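4. 놀이 매트 깔고 정리 코너 꾸미기

여기까지 오셨으면 벽 쪽 칸막이는 다 세우셨을 거예요. 이제 제가 제일 좋아하는 순서, 바닥 매트 까는 차례입니다! 저는 플로스텐(Flostden) 매트를 집에서 삼 년째 쓰고 있고, 이 안내서도 제가 직접 깔았다 걷었다 하면서 적은 거라 좀 수다스러울 수 있어요. 급하신 분은 번호만 따라오셔도 됩니다.

4-1. 깔기 전에 챙길 것

매트 본체, 마른 걸레, 미지근한 물 한 대야, 줄자. 양면테이프는 상자에 들어 있는데 저는 거의 안 써요(나중에 뗄 때 자국이 남아서 속상하거든요). 설명서 뒷면의 품번이 1144인지도 한번 봐 주세요. 3264는 무늬는 같은데 크기가 달라서 칸에 안 맞습니다. 저는 처음에 3264를 받아서 그대로 돌려보냈어요.

4-2. 매트 깔기

1) 바닥을 걸레로 닦고 완전히 말립니다. 모래알 하나만 남아도 매트 위에서 톡 튀어나와 보여요. 맨발로 한 바퀴 걸어 보면 금방 찾습니다.

2) 매트를 무늬가 바깥으로 가게 반대로 말아서 십 분쯤 둡니다. 상자에서 막 꺼낸 매트는 끝이 동그랗게 올라오는데, 이렇게 한 번 뒤집어 말아 두면 훨씬 얌전해져요. 겨울에는 거실에 하룻밤 펴 두는 게 제일 낫더라고요. 12월에 깔 때는 저도 그렇게 했습니다.

3) 안쪽 벽에 한 변을 먼저 맞추고, 앞으로 천천히 굴려 가며 폅니다. 한꺼번에 확 펼치면 꼭 비뚤어져서 처음부터 다시 하게 돼요.

4) 손바닥으로 가운데에서 가장자리로 쓸어 주세요. 두 번이면 충분합니다.

주의: 칼로 자르실 분은 반드시 매트 밑에 두꺼운 판지를 받치세요. 그리고 한 번에 끝까지 자르려 하지 말고 얕게 여러 번 그으세요. 아이들은 이때 다른 방에 가 있는 게 좋아요.

참고: 길이가 2000밀리미터를 넘는 칸이라면 매트 한 장으로는 모자랍니다. 두 장을 이어야 하는데, 고사리 잎 무늬는 이음새가 조금 어긋나도 눈에 잘 안 띄어요. 줄무늬나 격자무늬였으면 저는 진작 포기했을 거예요.

4-3. 무늬 고르기

플로스텐 무늬 중에 제가 고른 건 연한 회백색 바탕에 회색 잎이 있고 살구색 점이 여기저기 찍힌 것입니다. 친구 이네스 베송은 먼지가 보여야 청소를 한다며 민무늬로 갔는데, 저는 정반대라서요. 점 크기가 제각각이라 과자 부스러기가 떨어져도 티가 덜 나요(그래도 치우긴 치웁니다). 벽이 하얀 방이라면 이런 은은한 무늬가 잘 어울립니다. 진한 색 매트도 깔아 봤는데 방이 갑자기 좁아 보여서 일주일 만에 걷었어요.

4-4. 물건 올려서 정리 연습하기

매트가 자리를 잡았으면 이제 놀이 겸 정리를 시작해 볼까요? 저는 처음부터 장난감 상자를 통째로 쏟지 말라고 꼭 말씀드려요. 쏟는 건 일 초인데 치우는 건 저녁 내내거든요.

1) 종류가 다른 물건을 조금만 꺼냅니다. 푹신한 것, 딱딱한 것, 천으로 된 것이 섞이면 좋아요. 우리 집 기본 구성은 곰 인형, 작은 초록색 블록, 줄무늬 양말입니다.

2) 큰 인형은 벽 쪽으로 보냅니다. 한가운데 두면 자리를 다 차지해서 다른 걸 놓을 데가 없어요.

3) 블록처럼 작은 것은 가운데에서 다룹니다. 가장자리에 두면 꼭 틈으로 굴러 들어가고, 그걸 꺼내려면 매트를 들춰야 하고, 그러면 4-2부터 다시 하셔야 해요!

4) 양말은 나중에 짝을 찾아 주기로 하고 일단 펴 둡니다. 흰색과 검은색 줄무늬는 잎 무늬 위에서도 확 눈에 띄어서 잃어버릴 걱정이 없더라고요.
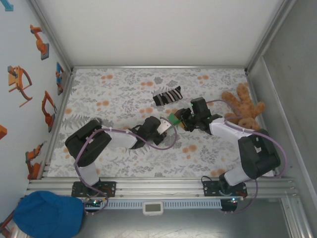 5) 이제 하나씩 제자리로 보냅니다. 순서는 작은 것부터예요. 블록은 통에, 양말은 빨래 바구니에, 곰은 맨 마지막에 선반 위로. 곰을 먼저 치우면 아이가 울어서 나머지가 다 멈춥니다(경험담이에요).

참고: 블록 통은 뚜껑 없는 게 편합니다. 저는 델리치(Delić) 통을 쓰다가 뚜껑을 아예 떼어 버렸어요.

4-5. 매트 닦기와 보관

평소에는 물걸레로 한 번 훔치면 끝입니다. 주스를 쏟았을 때는 문지르지 말고 먼저 마른 천으로 꾹꾹 눌러 주세요. 크레용 자국은 미지근한 물에 주방 세제를 한 방울 풀어서 살살. 그래도 안 지워지면 하룻밤 두었다가 한 번 더 해 보세요.

주의: 아세톤이나 락스는 쓰지 마세요. 살구색 점이 제일 먼저 바랩니다. 플로르 사파타 씨네 매트가 그렇게 됐는데, 그 부분만 뿌옇게 떠서 지금은 의자로 가려 놓고 지내신대요.

걷어서 보관할 때는 접지 말고 느슨하게 말아 세워 두세요. 한 번 접힌 선은 잘 안 펴집니다. 끈은 고무줄 말고 넓은 천 끈으로 묶으시고요. 옷장 안에 세울 자리가 없으면 침대 밑에 눕혀도 되는데, 위에 무거운 상자는 올리지 마세요.

다음은 5번, 벽 선반 달기입니다. 드릴은 미리 충전해 두세요.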